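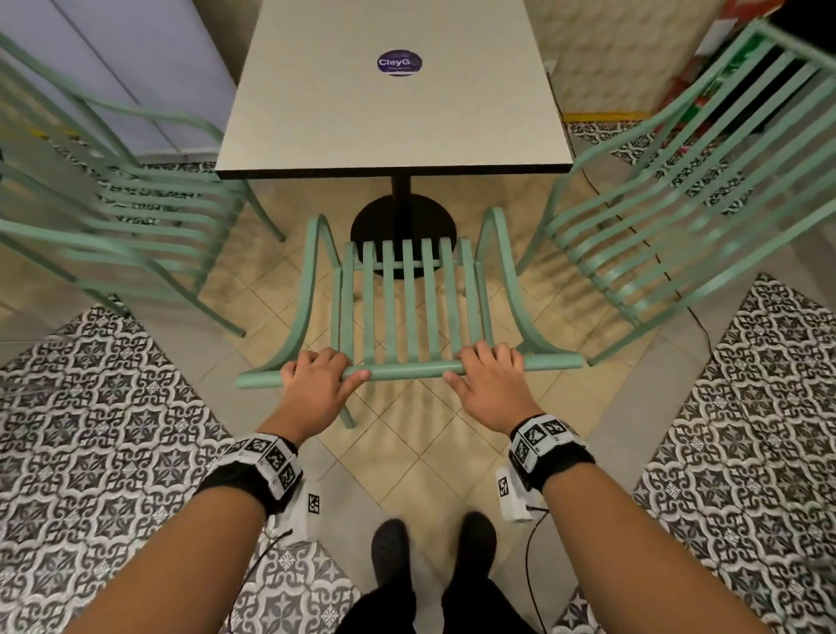 To: armchair-travel list
From: Finbarr Ó Riain
Date: 2020-01-26
Subject: Re: The Nyaga Line, episode 3

Zulema Alarcón wrote:

> Has anyone else stuck with The Nyaga Line past the second episode?
> I loved the opener, the one with the ferry and the goat, but now the
> host has spent a whole hour on one train and I think 38 minutes of
> it were tunnel. My husband has started calling it The Nyaga Queue.
> Does it pick up? I have Tronmont's other travel thing recorded
> and could switch without guilt.
>
> Also, who is doing the music? It sounds like a man falling slowly
> down a staircase with an accordion.

Zulema,

I have seen all 12 and can report that it picks up in episode five, then puts itself down again in episode eight and goes for a nap.

Don't skip the fourth, though. It's the Grandis one, where Vinh Đàm tries to buy a hat and ends up as a guest at somebody's cousin's engagement party. He has no idea what's going on, and for once the voiceover leaves him alone and lets him be confused. There's a dance. He is terrible at it and the grandmothers are merciless. Best ten minutes of the series, and naturally it got left out of every trailer in favor of him staring at a mountain.

On the tunnels, I'm with your husband. I don't mind slow television. I sat through that canal boat program last November and asked for more. But a canal boat has ducks.

The music is by Toàn Kim, and I'm sorry to tell you the accordion has a solo coming. You'll know it when it arrives. Our dog left the room.

As for Tronmont's other one, do you mean Nundura After Dark? I gave it two episodes. The host greets every bowl of soup like a relative back from the war, and he has been "humbled" by a bus station. If you want something from that shelf, Ngọc Chu's night market series is older and cheaper looking and much better. She asks people a question and then waits for the answer, a technique I would like to see catch on. It's 23 short episodes, so you can get through one while the pasta boils.

Does anybody know if Nyaga has been renewed? The last episode ends with Vinh on a platform holding a ticket we aren't allowed to read, and I have been annoyed about it for a week. If it's another train I want a warning.

Finbarr

P.S. The goat comes back in episode nine. I won't say more.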